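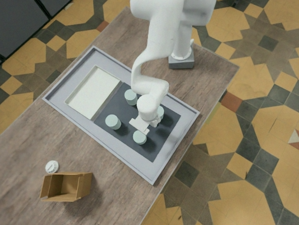 Vetetano Auszugssystem für Hauswirtschaftsraum und Garderobe

Artikelnummer 3213 – lieferbar in Weiß matt, Sandgrau und Eiche geölt

Als wir unseren Hauswirtschaftsraum umgebaut haben, wollte ich eigentlich nur ein paar neue Haken und eine Bank zum Schuheanziehen. Am Ende ist die halbe Wand rausgeflogen (mein Rücken erinnert sich noch gut daran), und ich habe angefangen, mich ernsthaft mit Hochschrankauszügen zu beschäftigen. Den Vetetano habe ich damals zuerst bei mir zu Hause eingebaut und erst danach ins Sortiment genommen. Er läuft bei uns jeden Tag, und zwar mit allem, was so anfällt: Gummistiefel, Hundeleine, Getränkekisten, der schwere Staubsauger.

Der Auszug passt in Korpusse ab 63 cm Tiefe. Bitte wirklich innen messen, von der Rückwand bis zur Vorderkante! Ich bekomme jeden Monat eine Retoure, weil jemand außen gemessen hat, und das ärgert mich für beide Seiten. Wer einen älteren Schrank von Kimex hat, braucht zusätzlich den Adaptersatz, denn die Bohrungen liegen dort etwas höher. Bei der Serie Nesta passt alles ohne Umbau.

Die Schienen laufen auf Kugellagern und ziehen sich auf den letzten Zentimetern selbst zu. Das Zuziehen ist schön leise, was ich vor allem morgens um sechs zu schätzen weiß. Die Böden lassen sich in der Höhe versetzen, dafür muss man sie allerdings komplett aushängen – beim ersten Mal ein Gefummel, danach geht es.

Was im Karton liegt:
Rahmen mit Schienenpaar
5 Einlegeböden
2 Seitengitter zum Einhängen
Schrauben, Bohrschablone und Montageanleitung

Die Front ist nicht dabei. Ihr könnt eure vorhandene weiterverwenden oder eine passende aus der Reihe Orbán dazubestellen. Ich habe mich für Orbán in Sandgrau entschieden und würde es wieder tun, weil man darauf Fingerabdrücke und Matschspritzer kaum sieht. Mit Eiche geölt sieht es wohnlicher aus, die will aber einmal im Jahr nachgeölt werden.

Für den Einbau rechnet bitte einen halben Nachmittag ein. Zu zweit ist es deutlich angenehmer, der Rahmen ist sperrig und will beim Anschrauben gerade gehalten werden. Der Schrank selbst muss unbedingt an der Wand befestigt sein, sonst kann er beim Ausziehen nach vorne kippen.

Lieferzeit derzeit rund zwei Wochen, bei Eiche etwas länger. Bestellungen mit Front verschicken wir zusammen in einer Lieferung. Wenn ihr bei den Maßen unsicher seid, schickt mir vor dem Bestellen eine kleine Skizze über das Kontaktformular, ich schaue dann drüber.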